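How to clear a shared table that has turned into a cable drawer

Posted in Workroom & Storage
By Amanuel Moges

Every shared workplace has one table that belongs to everyone, and you can pick it out by the leads. Ours is big, white and curved, which the catalogue said would encourage collaboration. It has encouraged people to put things down and walk off.

I've cleared it more often than I'd like to admit. The method below takes nearly 100 minutes the first time and a good deal less once your colleagues are frightened of you.

What you'll need

A shallow tray or the lid of an archive box
Hook-and-loop ties (not zip ties, you'll want to undo these)
A roll of masking tape and a marker
A microfibre cloth
Somewhere for the orphans to live

Step 1: Announce it

Tell people the day before. Anas Cherkaoui once came back from lunch to find his charger coiled, labelled and filed under "Unknown, grey", and he still brings it up. A note on the door will do. Work in progress stays where it is, and you tidy up to it and stop.

Step 2: Start with the leads

Cables go first. Anything else you pick up will have one wrapped round it. Find an end, any end, and follow it with your fingers back to whatever it's plugged into. Don't pull. Pulling is how a loose tangle becomes a knot, and how somebody's unsaved afternoon becomes your fault.
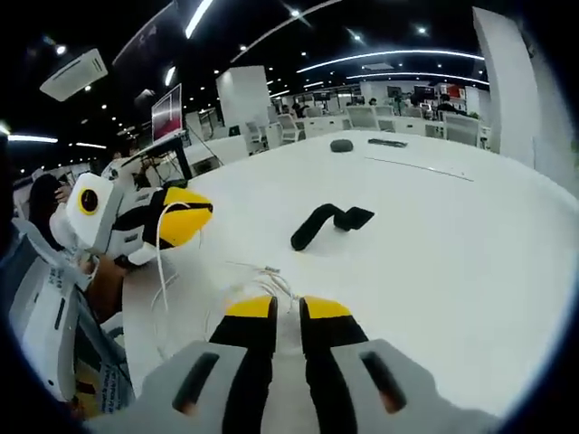
Thin leads are worse than thick ones. A fat power cord has some self-respect and will lie roughly where you leave it, but the skinny kind wanders off and makes friends. White ones on a white tabletop are the worst of the lot, as you'll know if you've ever put a mug down on one. Spread the tangle flat like the one on our table, work from the outside in, and take each lead out whole before you start on the next. Any that run off the edge and hang down should be dealt with early, before a knee finds them.

Coil each lead loosely, about the width of your hand, and put a tie on it. Don't wind it round your elbow. Ismail Berrada winds everything round his elbow and gets through a lot of cables.

Step 3: Sort the small black things

With the leads gone you'll be left with a population of small dark objects of no fixed address. Pick up each one and ask aloud whose it is. If you get an answer within three seconds, hand it over. If you don't, it goes in the tray.

Resist the urge to work out what everything does. I lost most of a morning to a Rukora bracket that belonged to a shelf we threw out.

Step 4: Label

Masking tape, folded over the lead near the plug like a little flag. Write what it's for and the room it lives in. "Lamrani lamp, room 603" is a good label. "Important" is a bad label, and I have a drawer full of them.

Step 5: Wipe, then put back less

Clean the top while you can see it. A damp cloth and a drop of dish soap shifts most marks, and a stubborn line usually comes up with a bit of bicarb. Dry it before anything electrical goes back.

Then return only what gets used every day. The orphan tray goes on the shelf by the door for 9 days, after which the contents are mine.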